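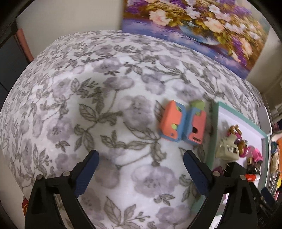 gripline
Pricing hand-held grippers for home pick-and-place recording. Budget is 3000 for the year, hardware and spares. I was going to order 2 Skileo units and put the rest into pads. The blue pads on the black fingers are the line item I can't size. Small printed blocks and a hair claw in a tray are a mixed load, and I have no wear figure for either.

tolstack
Pads are cheap. Filar sells a set for 76. Budget for screws and linkages first.

gripline
Disagree. A linkage can be reprinted. Pads can't.
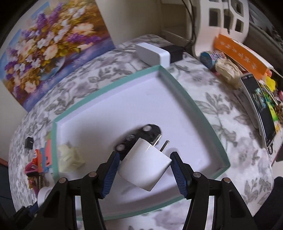
Grabowska, January

ferrule_7
Our plan here assumes some 7 pad sets per unit. Chargers are the hard case: a small cube with two metal prongs gives the pads little flat area. Price that object class separately.

tolstack
Seven is high. Jerkidier quotes fewer.

ferrule_7
Jerkidier quotes for blocks. Ask them about plugs.

gripline
Will request both quotes before ordering.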